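Section 7. Grip Faults and Emergency Release

7.1 Scope

This section applies to the Benex sack handling cell when the gripper stops with a load attached. It covers fault 2552 (grip not confirmed) and fault 600 (release not confirmed). Only persons who have completed the Prerine operator course may carry out the steps below.

CAUTION: A stopped arm is not a safe arm. Air pressure remains in the gripper after the emergency stop is pressed, and the fingers can open or close without warning until the line has been vented.

7.2 Fault 2552: Grip Not Confirmed

The controller reports this fault when a finger sensor does not register fabric within the set time. The usual cause is a sack mouth that has folded over on itself or a sensor window covered with dust.

1. Press the emergency stop and confirm that the red lamp is on.
2. Turn the main air valve to VENT and wait 60 seconds.
3. Check that the pressure gauge reads zero. If it does not, leave the cell and call maintenance.
4. Apply your personal lock to the valve.
5. Support the sack from below with a crate or cart before touching the fingers.
6. Open the fingers with the hand release lever and take the sack out of the cell.
7. Wipe both sensor windows with a dry cloth.

Woven sacks removed after a fault must be emptied and checked by hand before they are returned to the infeed. Hold the mouth of the sack at both sides and let the lower end hang into a crate. 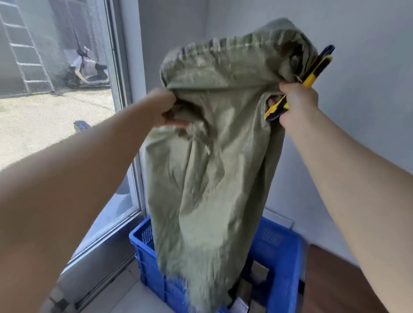 Knives used at the cell must be of the retractable type. Retract the blade before setting the knife down, and keep it out of the sack and the crate. A blade left in a returned sack was the cause of the gripper damage recorded at the Faka site in October, when a finger pad and an air hose were cut and the arm dropped its load inside the fence. No one was injured.

7.3 Fault 600: Release Not Confirmed

1. Carry out steps 1 through 4 of Section 7.2.
2. Look for loose threads wound around the finger joint.
3. Cut the threads away from the hose, never toward it.
4. Move each finger by hand through its full travel.

Note: If fault 600 returns within 30 cycles, replace the finger pads as a set.

7.4 Return to Service

Remove the lock, open the air valve slowly, and run one cycle at reduced speed with no sack. Enter the fault number and the action taken in the cell log. Faults that involve a dropped load must also be reported to the site safety lead, Biljana Softić, before the cell is restarted.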